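I got to the Besico open day at 11 with a coffee in one hand and zero plan! The line for the Paewai arm was already long (226 people signed up, apparently), so I wandered through the Itach hall first and came back later. Loved it. One of the engineers told me they want 1,000 cloth-handling runs before they let the arm try a full load of laundry, and they were 200 in. I asked way too many questions and got a sticker.

Then it was up to the roof terrace, which was my favorite stop of the 5 on the map. Go in June if you can, and bring a hat.

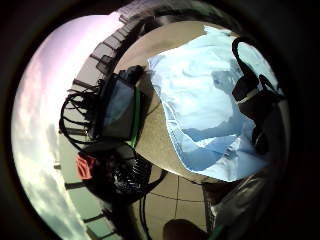
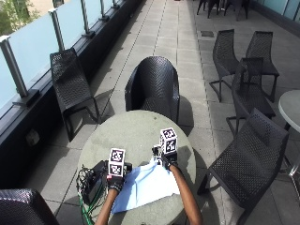 Up on the terrace at Besico, Ivness, with the blue sheet out.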